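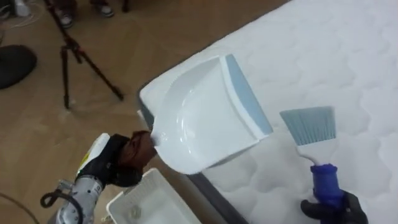 Getting a mattress down a staircase by yourself is a test of planning, and most people start by hugging it. Strip it first, then clean it. A dustpan and small hand brush will do for a quilted top, and the crumbs needn't move to Landby with you. Slide on a mattress bag and tape the open end shut.

Stand it on its long side and run two straps around it, one near each end. Go down behind it, holding the upper strap. Gravity will offer to help. Decline.

Allow 9 minutes per flight, 8 if you skip the swearing.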